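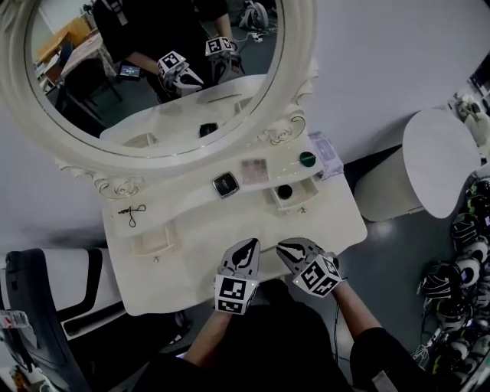

Cakstead CR-30 Ruggedized Field Radio Case

Transit and operating case for vehicle and dismounted radio sets
Manufacturer: Ellberg
Product line: Cakstead
Status: In production
Page last revised: May 7, 2020

Overview

The CR-30 is a sealed transit case with a built-in shock-isolated rack. It carries tactical radio equipment by road, rail or air and allows the equipment to be operated in place once the front and rear lids are removed. The case is supplied to military signal units, air base ground crews and civil defense agencies. It replaces the CR-16, which remains supported for spare parts only.

The rack accepts standard 19-inch equipment up to 4 rack units high. Sets built to the older Radonjić mounting pattern can be fitted with the adapter plate listed under Accessories. The adapter plate uses the existing rack holes and needs no drilling.

Construction

The shell is rotationally molded polyethylene with molded-in ribs for stacking. Lids are held by recessed twist latches with a positive stop. The inner frame is welded aluminum, suspended from the shell on eight elastomer mounts. Mounts are selected by payload weight, and the correct set must be specified at the time of order. A case fitted with mounts that are too stiff for the payload will pass a visual check and still transmit damaging shock to the equipment.

Each lid has a continuous silicone gasket and is keyed so that front and rear lids cannot be exchanged. A manual pressure relief valve is fitted in the rear lid. Open the valve before releasing the latches after any air movement.

Specifications

Rack height: 4U
Maximum payload: 77 lb
Empty weight, lids fitted: 30 lb
Usable rack depth: 16 in
Shock mounts: 8, elastomer, replaceable
Latches: 4 per lid
Carrying handles: 2 per side, spring return
Colors: olive drab, desert tan, black
Grounding: external stud, rear of frame

Power and cable entry

The standard case has no internal power distribution. The optional Sulatis power panel occupies one rack unit and provides fused DC outputs with a master switch on the front face. With the panel fitted, 3U remain for equipment. Cable entry is through the open rear of the case. Where the set must be operated in rain or blowing sand, order the gland lid, which replaces the rear lid and allows cables to pass with the seal intact.

Equipment that relies on fan cooling must not be run with either standard lid in place. The gland lid has a filtered vent and may be used at reduced duty, subject to the limits in the radio manufacturer's manual.

Stacking and transport

Cases of the same footprint interlock when stacked. Do not stack more than four loaded cases. Strap every stack at the molded channels and not over the handles. For pallet loads, place the cases with all latches facing outward so they can be inspected.

Accessories

CR-30-AP Radonjić pattern adapter plate
CR-30-SP Sulatis power panel, 1U
CR-30-GL Gland lid with filtered vent
CR-30-WK Wheel kit, removable
CR-30-MS Replacement mount set (state payload weight)
CR-30-GK Gasket kit, both lids

Ordering

State the case color, payload weight and any accessories. Orders for desert tan are built in batches, and the next batch is scheduled for September. Export of the empty case is handled separately from any radio equipment, and the buyer is responsible for licenses covering the payload. Drawings and mount selection tables are available from Ellberg on request.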